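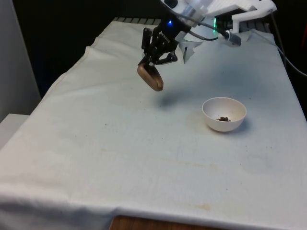
Teresa Amaral says we're soaking the Nillico autos way too long, and that anything past overnight is just drowning them. She told me this twice, once over the phone and once on a sticky note on the propagator lid. Fine, so that's the December job.

Took 200 seeds out of the Lapointe lot (the one that came in the paper sacks, not the tins) and split them down the middle. Half got the overnight soak, half got our usual full day and night. Same tap water, left standing first, same jars – the 946 ml ones with the wide necks, I'm sick of fishing seeds out of the narrow ones. Then damp paper towel, plates on top, heat mat set to 27 C.

Checked at 7 this morning. Tails showing in both halves, but the short soak looks more even to me and the tails are whiter. A few of the long soak ones have gone a bit brown at the tip, which I don't love! Not writing down a score until tomorrow, I always count too early and then have to cross it out.

Jaxon Nguyen wants to know if it holds for Brilel as well, seeing as that seed is smaller and has a thinner shell. Good question, no idea. We've got over 2000 of those sitting in the fridge so there's plenty to play with.

To do: move the sprouted ones into plugs, root down, barely covered. Autos hate being moved later on so they go straight from plug to final pot. Relabel the left plate, the marker ran. Ask Flastcombe if the small plugs are back in stock.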